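Translation Workshop Notebook
Entry dated December 14, 2023
Kept by Ankica Georgiou

Work resumed on the second half of "Skumgate," the longest of the 14 stories in the collection. The draft stands at 2323 words in English. The source is shorter, and the difference comes mostly from the dialogue, where the original drops its subjects and English cannot. I have marked the passages where I believe the growth is my own fault and not that of the language.

Title. The group discussed whether "Skumgate" should be translated. It is the name of the street on which all of the action takes place, and the author repeats it in the last line. A translated name would give the reader the sense of foam or froth at once, but it would also make the street sound like a place in a fable. The decision recorded in November was to leave it as it is. I raised the matter again today and the decision stands. The first mention will carry a light gloss inside the sentence, without a footnote.

Tense. The narrator moves into the present tense on three occasions, each time when the older sister enters a room. In the first draft I had smoothed all of these into the past. Two readers of the November version asked why the sister seemed flat, and I now think the answer lies there. The present tense has been restored in all three places. The second is still awkward, as it falls in the middle of a sentence with a subordinate clause on each side. To be reviewed.

Forms of address. The brothers use the formal pronoun with their father until the quarrel and the familiar one afterward. English offers nothing direct. Current solution: "sir" before the quarrel, used sparingly, and no form of address at all after it. I removed four instances of "sir" on rereading. The silence has to be heard, and that requires the reader to have noticed the word but not to have grown tired of it. 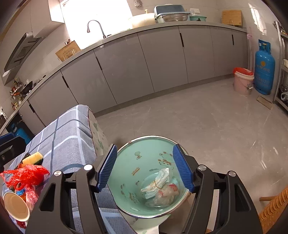 Pale teal basin with patterned interior, beside the sofa.

Page 13 of the typescript. The sentence about the letter has now been through six versions. They are kept in the folder for anyone who wishes to compare them. The present one reads: "He had folded it so often that it no longer needed him to fold it." The original has a passive verb and no pronoun. I am not satisfied with the second "him," but the versions without it lose the joke, which is a small one and easily lost.

Proverb in the kitchen scene. The literal sense is that a late guest eats with the dog. I have rejected two English proverbs as too familiar and too cheerful. The literal rendering is kept for the time being.

Other texts. The short piece "Saludo," at 446 words, is complete and may be sent for outside reading. The only open question is the comma in the first line, which I have taken out and put back. "Zundeo" has not been started. The author has confirmed in writing that the spelling of the title is deliberate and that no variant should be substituted in the notes or on the contents page.

Submission. The magazine Zoton accepts translated fiction with the source text attached and proof of permission from the rights holder. The permission for "Saludo" is on file. The permission for "Skumgate" covers the book only and does not extend to magazine use, so a separate request must be written before anything is sent.

For the next session:
Read the quarrel aloud from beginning to end, with a different reader for each brother.
Settle the second change of tense.
Check every use of "parlor" against "front room." The draft has both and the house has only the one.
Draft the letter to the rights holder.

Added later: "front room" throughout.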